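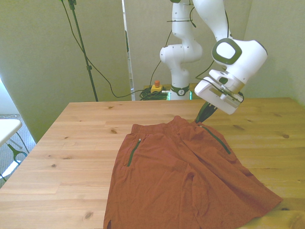

How to Set the Knives on a Small Benchtop Jointer

A jointer that leaves a dip at the end of each board usually has its knives set too low or too high against the outfeed table. Setting them takes an hour the first time and much less after that. These steps are for straight-knife machines with jackscrews under the knives. If yours uses springs, the order of work is the same, but you push the knife down to height instead of raising it.

What you need

A straightedge you trust, at least 12 inches long
The wrench that came with the machine
A hex key for the jackscrews
A stiff brush and mineral spirits
Leather gloves
A fine marker

Unplug the jointer before you do anything else. Switching it off at the wall strip is not enough. Take the guard off and put its screw in a cup.

Step 1. Clean the slots

Loosen the gib bolts on the first knife and lift out the knife and gib. Brush out the slot and wipe both faces of the gib. Pitch and dust in the slot will make the knife creep upward as you tighten. Do one knife at a time, so the head stays balanced and you don't mix up the gibs. Mine are numbered 1 to 3 in marker.

Step 2. Find top dead center

Put the knife back and snug the bolts just enough to hold it. Turn the head by hand, holding the pulley, until the edge is at its highest point. Mark the fence at that spot. Every knife gets checked against this same mark.
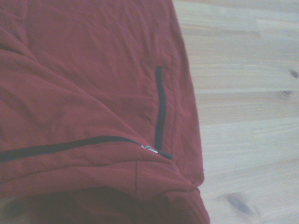
Step 3. Set the height

Lay the straightedge on the outfeed table so it hangs over the cutterhead. Raise or lower the knife with the jackscrews until it just kisses the straightedge at top dead center. Rock the head back and forth a little. The knife should touch without lifting the straightedge or dragging it forward. Check near the fence, in the middle, and at the front edge.

Step 4. Tighten in stages

Start with the middle bolts and work outward, a quarter turn at a time. Check the height again after each round. On my old Valente the last quarter turn always lifted the front end a hair, so I set that end slightly low to begin with.

Repeat for the other knives, then go around all the bolts once more. Put the guard back on and make sure it swings freely.

Step 5. Test cut

Plug in and let the machine run for a minute while you stand to one side. Then joint the edges of two straight pieces of pine and hold them together against a light. A gap in the middle means the outfeed table is too high. A snipe at the tail end means it is too low - drop or raise the table a touch and cut again.

If the outfeed table on your machine is fixed, go back to step 3 and move the knives instead.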